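Fodik Label Printer: Set-Up Guide
Section 3: Loading the tape and printing your first label

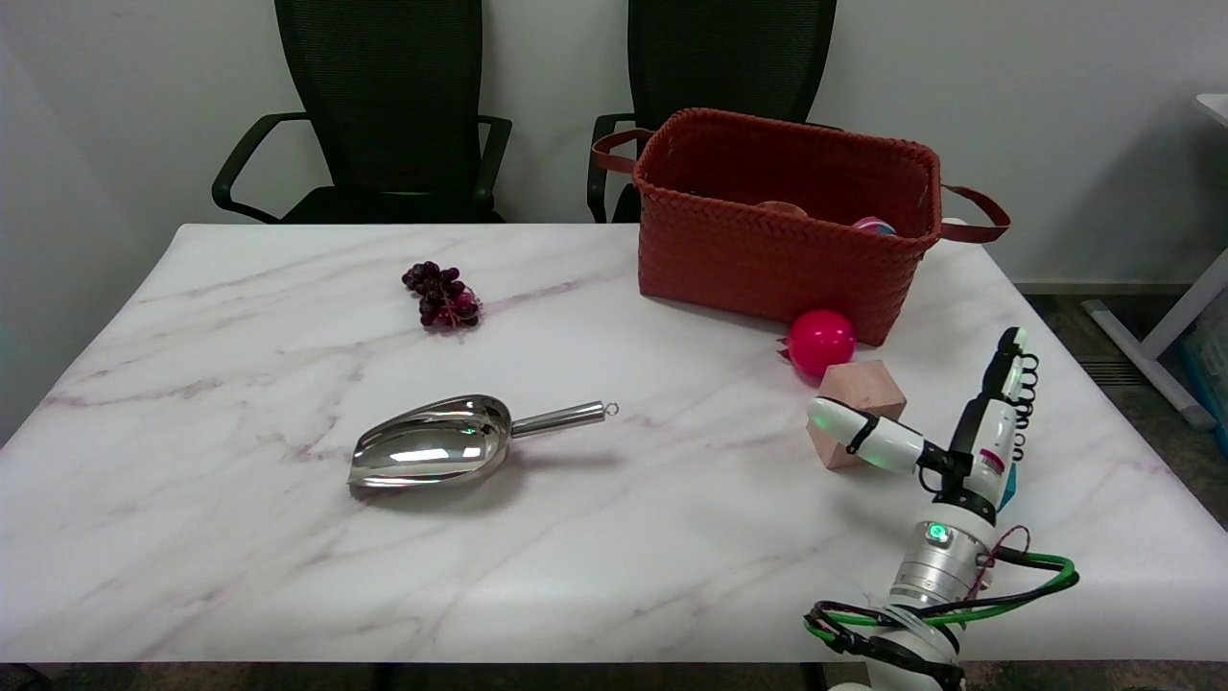

Set up the printer on a flat surface within reach of a wall outlet. You need enough room to open the tape door fully, which swings out to the left. Keep the printer out of direct sun while you work, as heat can darken the tape before it is used.

What you need for this section

The Fodik printer
The power adapter supplied with it
One Memard tape cassette (a starter cassette is packed in the box)
A soft, dry cloth

If you plan to print from a phone, install the Mivari app before you begin. The app is not needed for printing from the keypad.

3.1 Loading a tape cassette

1. Make sure the printer is switched off and the adapter is unplugged.

2. Press the ribbed tab on the side of the printer and open the tape door.

3. Remove the orange shipping card from the tape well. Keep it if you expect to mail or store the printer later.

4. Check that the end of the tape passes through the guide on the cassette. If the tape is slack, turn the small wheel on the cassette in the direction of the arrow until it is snug.

5. Lower the cassette into the well with the printed side facing you. Press both corners until they click.

6. Close the tape door. It should shut without force.

Caution: Do not push the door closed if it meets resistance. Open it, lift the cassette out and repeat steps 4 and 5. Forcing the door can bend the print head bracket, and this damage is not covered by the warranty.

Note: The starter cassette holds 9 feet of tape. Replacement cassettes hold 21 feet and are sold in white, clear and yellow.

3.2 Connecting power

1. Push the small plug of the adapter into the socket on the back of the printer.

2. Plug the adapter into the wall.

3. Hold the power button for 2 seconds. The display lights up and shows the language menu.

4. Use the up and down keys to choose a language, then press OK.

The printer feeds a short length of blank tape the first time it starts. This is normal. Press the cutter lever to trim it off.

Caution: Use only the adapter supplied. Other adapters may fit the socket but deliver the wrong voltage.

3.3 Printing from the keypad

1. Type your text. The display shows one line at a time - use the left and right keys to see the rest.

2. Press SIZE to step through the text sizes. Small is best for file tabs and cable flags. Large suits shelves and storage bins.

3. Press PREVIEW to check the length of the finished label.

4. Press PRINT and wait for the motor to stop.

5. Press the cutter lever all the way down, then let it return by itself.

Do not pull on the tape while it is printing. Pulling stretches the letters and can cause a jam.

3.4 Printing from the Mivari app

1. Turn on Bluetooth on your phone.

2. On the printer, press MENU and choose Pair. The blue light blinks for 45 seconds.

3. In the app, tap Add Printer and choose Fodik from the list.

4. Check that the code on the phone matches the code on the printer display, then tap Confirm.

5. Choose a template or start a blank label, enter your text and tap Print.

If the light stops blinking before you finish, choose Pair again. The printer remembers one phone at a time. Pairing a second phone removes the first.

Note: Templates saved in the older Tsikata app can be brought over from the Import page in Mivari. Borders and symbols carry across, but custom fonts are replaced with the standard one.

3.5 Applying labels

1. Wipe the surface with the soft cloth. Remove any grease with a little rubbing alcohol and let it dry.

2. Bend the label gently at the split in the backing and peel one side.

3. Set the peeled side down, check that it is straight, then pull away the rest of the backing.

4. Rub firmly from the center outward.

Labels stick well to glass, metal, painted wood and most hard plastics. They do not hold on unfinished wood, rough fabric or anything with a woven texture. For those items, stick the label to a card tag and tie the tag on.

The adhesive reaches full strength overnight. Avoid washing a labeled item before then.

3.6 If the first label does not print

Display shows NO TAPE: Open the door and press down both corners of the cassette.

Print is faint: Go to MENU, then Darkness, and raise the setting one step at a time.

White line through the text: The print head is dirty. See Section 5, Cleaning.

Printer hums but tape does not move: Switch off at once and unplug the adapter. Remove the cassette and look for tape wound around the roller.

For cutter problems, see Section 6.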